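Stirnska Argument Map, User Guide
Section 4: Setting up your first map

In this section you will make a new map, write a main claim, and connect reasons and objections to it. Please read Section 3 before, if you did not yet choose between the personal and the group edition. The steps are the same for both, except where a note says other.

4.1 Before you start

You need one question that people can disagree about in a serious way. "Is it wrong to break a promise when keeping it helps no person?" is a good question for a first map. "How tall is the door?" is not suitable. It can be answered with a measuring tape and the map will stay with one box.

Please prepare also:

- the text or the notes you want to analyze, in a form you can copy from
- the names of the persons who will edit (group edition only, up to 28 editors)
- 40 minutes without interruption

Note: The Gelirwood sample library contains 157 short arguments. If you have no text of your own, open number 52, "The borrowed ladder". It has two premises and one hidden premise, and it is used in the rest of this section.

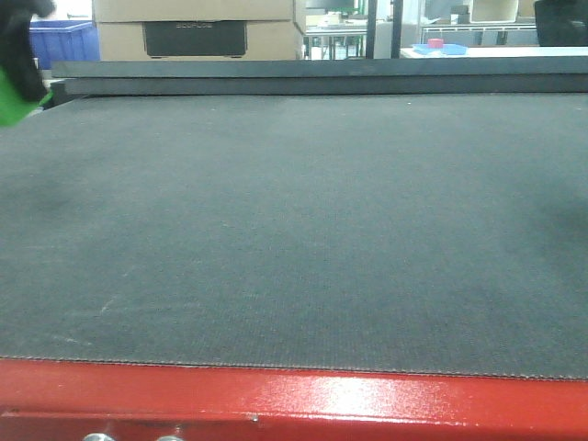 The sample library is opened from the start page with the button Library. The arguments in it are sorted by difficulty and then by topic. You can copy an argument to your own maps, but you can not change the original.

4.2 Entering the main claim

1. On the start page, choose New map. A window asks for the title. The title can be changed later.

2. Click in the top box and write the main claim as one full sentence. A question is not accepted here. If you have a question, write the answer you want to test.

3. Choose how sure you are of the claim, with the slider under the box. The left end is "I only suspect it" and the right end is "I would be surprised to be wrong". Do not think long about it. You will set it again at the end and the program keeps both values.

4. Press Save. The box gets a thick border, and this means that it is now the root of the map.

Caution: After the root is saved, it can not be deleted without deleting the whole map. The wording can still be edited.

4.3 Adding reasons

1. Click on the root and choose Add reason. Write one reason in each box. When you see the word "and" in your sentence, check if there are two reasons inside.

2. If two reasons work only together, mark both and choose Link. For "The borrowed ladder" you link the premise about the agreement and the premise about the neighbor's need.

3. Choose Find gap. The program puts an empty dotted box in the place where a hidden premise may be missing. It does not know what the premise is, so you must write it.

4. For each reason, select the type: observed, reported, defined, or valued. "Valued" is for statements about what is good or right. It does not make the reason weaker in the calculation.

Note: Many new users select "observed" for things they have heard from another person. These should be "reported". 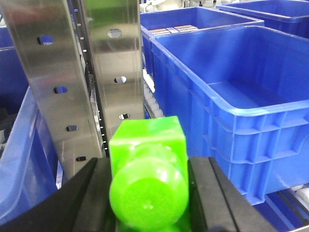 4.4 Adding objections

1. Click on the reason you want to object to. An objection is always connected to one reason or to one link, never to the map in general.

2. Choose Add objection and write it in the way that a person who holds it would write it. If you use the Valcárcel reading view, the objection appears in the right column, beside the reason.

3. In the group edition, the author of the reason receives a message and can choose Accept, Answer, or Leave open. Leave open is a normal state and you do not have to clear it before closing the map.

Caution: Do not use the objection box for remarks about spelling or style. Use Comment for this. Objections change the result, comments do not.

4.5 Closing the map

1. Go back to the root and set the slider again.

2. Choose Compare. You see the first value and the second value, with the reasons that were added in between.

3. To keep a copy on your own computer, choose Export and select the Eto format (for editing) or plain text (for reading only).

If the Compare button is gray, one dotted box is still empty. Fill it or delete it, and try again. Sharing and permissions are explained in Section 5.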